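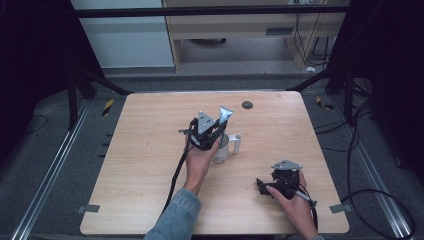

Why does a hand-held gripper stop reporting its jaw position partway through a session when the jaws still move normally?

In most returned units the cause is a broken signal conductor inside the cable, within a finger's width of the strain relief. The jaws are driven by the operator's trigger through a mechanical linkage, so they open and close whether or not the encoder is being read. The operator feels nothing wrong. The recording shows a flat line.

Werkside Hand-Held Gripper, Cable and Strain Relief Kit
Part no. 669
Supplied by Zerkelside

Part 669 replaces the original cable assembly on Werkside hand-held grippers. It fits left and right units. Order one kit per gripper; we recommend changing both sides of a pair together, as they have normally seen the same hours.

Fault description

The original cable leaves the housing through a short molded boot. When the gripper is used over a table, the cable drops from the housing, drags across the surface and goes over the edge. Each reach forward pulls it straight and each return lets it bend back on itself at the boot. The conductors fatigue at that point. The jacket is more flexible than the conductors and usually shows no damage.

The fault is intermittent at first. Typical signs, in the order they tend to appear:

- Single dropped samples when the wrist is turned outward
- Jaw position holds its last value for a second or two, then jumps
- Jaw position holds its last value until the cable is moved by hand
- No signal at power-up

The second and third signs matter most. The original firmware repeats the last good value when a reading is missing and does not set an error flag. A session recorded in this state looks complete. One customer, Tomley, found the problem only on replay, when a follower arm closed on a cup several seconds late and pushed it off the table. The operator's unit had been holding an "open" value. No one was inside the cell.

Safety notice

Do not replay or teleoperate from a gripper showing any of the signs above. A held value can command a jaw to stay open or stay closed against the operator's intent. Keep people out of the follower's reach until the cable has been replaced and the check below has passed.

Do not tape over the boot. Tape moves the bend point further along the cable and hides the jacket.

Contents of kit

- Cable assembly, black, with molded connector
- Long spiral strain relief
- Clamp plate and 3 screws
- Spare O-ring for housing cover
- Printed instruction card

Firmware is not in the kit. Download the October release or later from your Zerkelside account. It sets a fault flag on the first missed reading and stops sending position. Replacing the cable without updating the firmware cures the present fault but leaves the next one silent.

Fitting

1. Power down the recording station and unplug the gripper.
2. Remove the housing cover. The top plate can stay on.
3. Release the old connector by its latch — pulling on the wires will damage the board header.
4. Pass the new cable through the strain relief and clamp plate before connecting.
5. Tighten the clamp screws evenly. The cable should not slide or rotate in the clamp.
6. Refit the cover with the new O-ring.

Check after fitting

Hold the jaws half closed and record for 54 seconds while flexing the cable at the housing in all directions. The trace must be continuous and the fault flag must stay clear. Open and close the jaws fully at least once during the recording, as a held value and a steady hand look the same on the plot.

Compatibility

Fits all Werkside hand-held units with the latching connector. Huamán adapter plates do not need to be removed. Units with a screw-ring connector need a different assembly; contact us before ordering.

Minimum bend radius: 29 mm
Warranty: as for the gripper

Comments

Amparo Goicoechea
We had the second symptom on the left unit only. The operator parks that cable under her forearm, so it gets bent harder. Fitted the kit, updated, trace is clean. The instruction card doesn't mention the firmware and it should.

gripline
Can the flag be logged without stopping the position output? We would prefer to trim the bad section afterward.

Zerkelside Support
@gripline Not in this release. Output stops until the unit is power cycled. Please don't roll back to get around it.

M. Tull
Step 3 is right about the latch. Ask how I know. Is the board header sold separately?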